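**Ticket:** audible gap and click between tracks, advance stream of *Mastine*
**Product:** Titier web player, embedded version
**Reported by:** Guvix (label account)
**Handled by:** Aatos Hyvönen
**Opened:** 24 December 2019
**Priority:** high, raised from normal on label request
**Status:** resolved, one item left open

## Report

Label has the new Mbeki full-length up as an advance stream through the embedded player. Tracks 3, 4 and 5 are one continuous piece on the master, split only by track markers. In the embed there is a short silence at each split, followed by a click. On 4 to 5 the gap lands in the middle of a held chord and is obvious even on laptop speakers. The label also reports that the last second of track 8 is missing. Downloads of the same tracks, sent to press as WAV, play without a gap.

## Environment

- Embed on the label's own page, no custom skin
- Firefox and Chrome, desktop, current versions
- Source files: 16-bit WAV, 44.1 kHz, uploaded through the batch tool
- Delivered stream: MP3, constant bit rate
- Normalization: on (account default)

## Log

**1.** Reproduced on first attempt in both browsers. Gap present at 3/4 and 4/5. Not present in the desktop app when the WAV files are opened locally. Track 8 also ends early in both browsers. Treating as two faults until shown otherwise.

**2.** Asked label to confirm that the masters were cut at sample boundaries with no fades. Confirmed by their mastering contact. Joined the WAV files for 3 and 4 end to end in an editor and zoomed in on the join. Waveform is continuous. Source files are good.

**3.** Pulled the delivered MP3 files and decoded them. Track 4 comes out 2,324 samples longer than its source WAV. The extra samples are silence, split between head and tail, consistent with encoder delay plus end padding. A player should trim this using the values in the file's info header. The header is missing from all delivered files for this release.
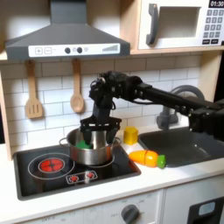

**4.** The click is separate from the padding, although both come from the same join. Playback of track 4 starts on a nonzero sample value once the leading silence ends, so the speaker gets a step with no ramp. On headphones it is short, bright and slightly pitched, much like a fingernail against the rim of a stainless steel cooking pot with side handles, like the silver one at the stove. Mentioned because the label first described it as a fault in the cymbal track, and it was looked for there. It will go away when the padding is trimmed, as the join then falls back on the original waveform.

**5.** Checked the transcode job history. Encode step writes the header correctly. Normalization step then rewrites the file to apply gain and drops the header. Switched normalization off for a private copy of track 4 and ran the job again. Header present, values correct. Gapless playback works in the embed with this copy.

**6.** Checked another release on the same account, uploaded before the June update. Headers intact. The normalization step was replaced in that update. Passed to the transcode team with both files attached.

**7.** Track 8. Metadata duration is 279 seconds. Decoded file is longer by a little over one second. The player stops at the metadata value and does not wait for end of stream. Duration was typed by hand in the batch sheet and taken from an earlier mix. Corrected the field. Track now plays to the end.

## Workaround applied

1. Turned normalization off for the release.
2. Re-ran transcode for all tracks.
3. Cleared the cached stream files.
4. Reloaded the embed with an empty browser cache.

Cache clearing reported 100 percent complete, but two edge locations still returned the old track 4 when tested. Forced a second clear. Old file no longer served.

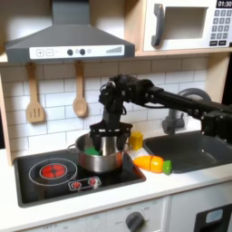

**8.** With normalization off, the album plays louder than other releases on the label's page. Label accepts this for the length of the advance stream. Play counts were kept through the re-transcode. Comments pinned to positions in tracks 3 to 5 may sit very slightly early, and no correction is planned.

**9.** Label asked whether other accounts are affected. Query returned 69 releases uploaded since the update with normalization on and no info header. Most have ordinary silence between songs, so the fault would be hard to hear. Live albums and mixes are the ones to look at first. List sent to account support.

**10.** Retested 3/4 and 4/5 in Firefox and Chrome. No gap, no click. Safari still pauses briefly at 4/5 on the first play after page load. Second play is clean. Looks like the next track is being requested too late, and the file itself is correct.

## Remaining

- Header fix in the normalization step: assigned to transcode team.
- Safari preload timing: split off as its own ticket.
- Batch tool should read duration from the audio file and ignore the sheet. Feature request filed.

Label confirmed the fix by email. Leave normalization off on this release until the transcode fix is live, then re-run and compare track 4 against the source WAV before turning it back on.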